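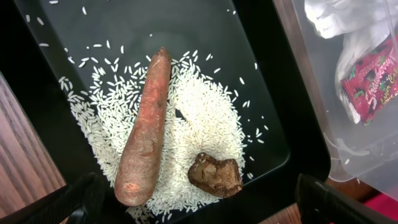

I have hated clearing the table for as long as I've been tall enough to reach it. Cooking I love, washing up I can take or leave, but that stretch in between, when everybody has wandered off and the plates are just sitting there with stuff on them, makes me want to move out. And the stuff is the worst of it! Rice especially. Tip one tray of dry rice with a carrot lying on top and you'll see what I mean: the carrot goes wherever you want it to, and the grains go everywhere else. There were strays clear up by the rim before I'd made up my mind where to start.

So when my editor asked if I'd spend a month getting good at the one chore I dodge, I said yes mostly out of guilt. (My husband laughed for a long time.) The deal was eight suppers a week, counting the one we have at my mother-in-law's and the Saturday-style brunch we insist on calling supper, and I had to clear every single one without help.

For advice I went to Hongjun Zheng, who ran the floor at Ho, the noodle place on the harbor side of Galcombe, until it closed in October. I figured he'd show me how to stack plates up my arm. He wouldn't hear of it.

"You have a kitchen six steps away," he told me. "Who are you showing off for?"

What he wanted me to buy was a tray. A plastic one with a proper raised rim, in a color that doesn't look like food. He likes red, so I went with red. Pale dishes show up on it, and so does every last crumb, which was depressing for the first week and then kind of useful. A mint-green bowl, a yellow cup on its side, the plate up at the far end, a spoon down the edge, and you can tell at a glance what you've got and what's still got something on it.

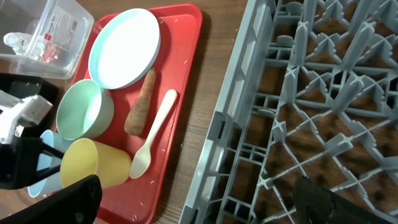
Food first, and I mean first

My natural habit was to grab the cups. They're light, they're easy, and you feel like you're getting somewhere. Hongjun has strong opinions about this. Grab the cups first and you've filled up your tray with air, and now the plate that has actual leftovers on it has nowhere to go.

His order is food, then flat, then tall, then whatever's left. Pick the big pieces off by hand or with tongs. A chunk of something brown and wrinkly, a carrot nobody wanted, the end of a sausage, those come off one at a time into the scrap container. Don't scrape yet. If you scrape with the big pieces still sitting there, they act like little snowplows and push the rice over the side, and then you're on your knees.

I did not believe him. I tried it my way on night three and got rice in the table leaf, in my sock, and in Tuna's water dish. Tuna is our cat and she held it against me.

The scrap container itself should be clear and should have its lid off before you begin. I'd been using an opaque one and kept losing teaspoons in it. With see-through walls you notice the wrapper, the wadded-up napkin, and (twice) the measuring spoon my late aunt gave me.

Left, middle, right

The other big change was giving the table a direction. Scraps and trash on the left, tray in the middle, dish rack on the right, and everything travels one way. I'm right-handed, and Hongjun says lefties can flip it, though his own sister is a lefty and swears she never has. 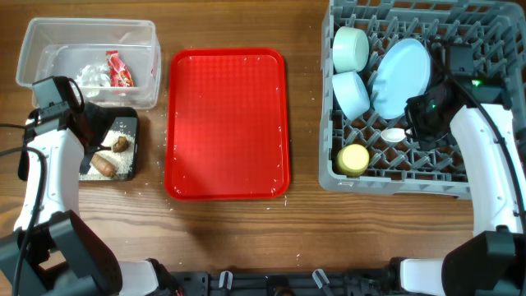 It does take up room, I'll admit. Our table is small and I had to evict the fruit bowl, which has been living on top of the fridge ever since. But once you've got your three spots you stop doing that thing where you walk a plate around looking for a place to put it down. I used to do that constantly. I once carried a gravy boat to the laundry room.

The rack was the part I fought with. I own a gray plastic one that I'd always thought was too big, and I'd been loading it from the front, so I was reaching over wet cups to get at the slots in back. Load the back first. I'm 50 years old and that was news to me.

The spoon problem

Long handles are trouble. They slide around, they get under plates, and then the plate rocks and you lose your nerve halfway to the sink. My first few trays looked fine until I lifted them.
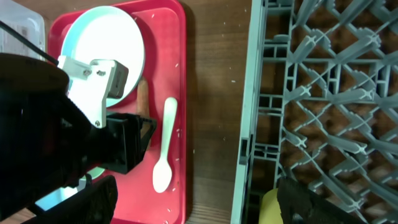 Hongjun lays everything with a handle along the same side, all pointing the same way, and keeps the plates off them if he possibly can. If a handle does end up under a rim, he pulls it out before lifting, every time, even when he's in a hurry. I've gotten pretty good about this with spoons. I'm still bad about spatulas.

As for the crumbs, leave them till the tray is bare. I kept wiping around the cups with a damp cloth and making paste. Now I empty the tray, carry it over to the trash, tip one corner down and give it a tap. The table gets a dry brush before it gets a wet cloth. Rice that has been sat on by a wet cloth is a different animal and I don't want to talk about it.

My best time so far is under seven minutes for four people, and my husband has started hovering near the rack with a towel, looking for something to do.

Related stories
The Dish Rack We Keep Coming Back To
Galcombe's Last Noodle Counter
Small Tables, Big Suppers
What to Do With Half a Carrot

Reader comments

marlow_k: Food, flat, tall is now taped inside my cupboard door. My teenagers are furious.

PattyInTheValley: I'm a lefty and I flip it. Tell his sister it's worth a try!

dee.r: We miss Ho so much. Please ask Hongjun about the broth.

Contact Lasex Magazine | Copyright Lasex, all rights reserved | Back to top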